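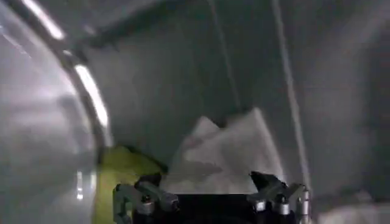 Do I need to level the bed again every time I swap filament?
Only if the new stuff prints at a different bed temperature. I go from PLA to PLA all week and never touch the knobs.

Leveling the Prinodlow

1. Heat the bed first. I use 60 0C less a zero, so 60 on the dial, and wait 2 minutes.
2. Home all axes, then turn the motors off so you can push the head by hand.
3. Slide a piece of paper under the nozzle at each corner. Turn the knob until it drags a little (just a little!).
4. Go around again, as the first corner will have moved.

Note: Vesna Karagiannis runs hers at 165 mm of travel and skips the back left corner. I wouldn't.

Caution: the nozzle stays hot long after the display says it's done. Keep your fingers on the edge of the paper.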